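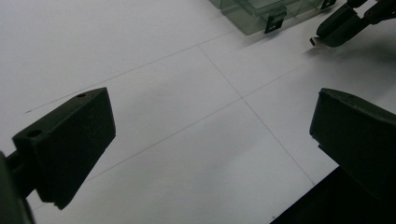 Os dedos da garra sobre a mesa de trabalho, abertos, com a caixa de peças ao fundo.

Perguntas frequentes sobre a garra manual Tonex

Reunimos nesta página as perguntas que chegam com mais frequência de quem quer montar a garra em casa ou na oficina partilhada Budov. As respostas valem para a segunda versão do projeto. Quem ainda tem a primeira deve ler também a última secção.

Montagem

O que é a Tonex?
É uma garra de dois dedos que se segura na mão e que usa a mesma geometria da garra do nosso braço. Serve para ensaiar uma tarefa à mão antes de a passar para o braço. Montamos sempre duas, uma para cada mão.

Preciso de experiência para montar uma?
Convém saber soldar um conector e apertar parafusos pequenos sem moer a cabeça. O resto aprende-se durante a montagem. Um par leva 6 horas a quem o faz pela primeira vez, sem contar a impressão.

De que material são feitos os dedos?
Imprimimos em PETG, com as paredes mais grossas do que o perfil de origem. O PLA também funciona, mas os furos da ponta alargam depressa. A cor é indiferente. Usamos a bobina que estiver aberta.

Quantas gramas de filamento gasta o conjunto?
O par completo gasta 478 gramas, suportes incluídos. Se a bobina estiver no fim, imprima primeiro os corpos e deixe os dedos para depois, que são rápidos de repetir.

Os dedos saíram com rebarba na face interior. Tenho de imprimir de novo?
Passe uma lixa fina apoiada num bloco plano e confirme que as duas faces encostam em todo o comprimento. Só vale a pena repetir se a face tiver empenado. Para ver isso, feche a garra contra a luz - se passar uma cunha de claridade de um lado, a peça está torta.

Que parafusos devo comprar?
A lista está no ficheiro do projeto. Todos os parafusos são de sextavado interior, e a loja Berchtold tem a maior parte avulso. Compre 5 a mais da medida pequena, que se perdem com facilidade.

Mesa e bancada

Que tipo de superfície é melhor para os ensaios?
Uma superfície clara, mate e lisa. Os reflexos atrapalham bastante mais do que a falta de luz. Na Budov pomos um painel em cima do tampo e trabalhamos sobre ele.

As juntas do painel incomodam?
Para peças grandes, não. Para peças finas, como chapas ou anilhas, comece com a peça afastada da junta, senão a ponta do dedo pode prender ali.

Que tarefas fazem primeiro?
Começamos por apanhar peças pequenas e pousá-las noutro sítio. Depois vêm as caixas com tampa e, no fim, os conectores. Os conectores exigem as duas mãos bem alinhadas e são onde a maioria das pessoas desiste na primeira tarde. 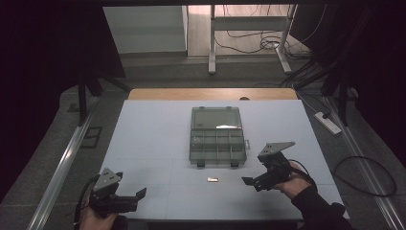 Posso usar a Tonex com um braço de outro fabricante?
Desde que a flange tenha o mesmo padrão de furos. Para flanges diferentes é preciso imprimir um adaptador, e o desenho base está na pasta do projeto. Já temos uma variante para o braço Wama, feita por Verena Widmer, que também responde às dúvidas sobre ela.

Como devo passar os cabos?
Deixe folga suficiente para rodar o pulso até ao fim nos dois sentidos. O cabo deve sair para trás e cair solto, sem esticar no conector. Prenda-o com uma abraçadeira na pega e nunca no dedo móvel.

Ligo as duas garras à mesma extensão?
Pode ligar, o consumo é baixo. Ponha a extensão fora da zona dos pés e enrole o excesso de cabo antes de começar.

Problemas comuns

Um dos dedos fecha antes do outro. O que verifico?
Primeiro a roda dentada do lado que se adianta: é provável que esteja montada com um dente de desvio. Abra a garra por completo, retire o dedo, volte a encaixá-lo e aperte só no fim. Se continuar igual, veja se o braço do dedo tem folga no eixo.

A garra fica pesada ao fim de algum tempo. É normal?
É. Recomendamos sessões de 18 minutos e uma pausa. Apoiar o antebraço na borda da mesa ajuda, embora limite o alcance.

As peças metálicas escorregam. Há solução?
Cole uma tira fina de borracha na face interior de cada dedo e volte a acertar o ponto de fecho. A fita antiderrapante de escada também serve, mas risca o plástico transparente.

Tenho a primeira versão. Posso atualizar só os dedos?
Pode, mas o encaixe mudou e os dedos novos precisam do braço curto novo. O corpo e a pega mantêm-se. Os ficheiros antigos ficam disponíveis até setembro, e depois disso só a pedido.

Onde envio uma correção aos desenhos?
Deixe o ficheiro alterado na pasta de sugestões, com uma nota a dizer que cota mudou e em que impressora foi testado. Pedidos sem ficheiro também são lidos, mas demoram mais.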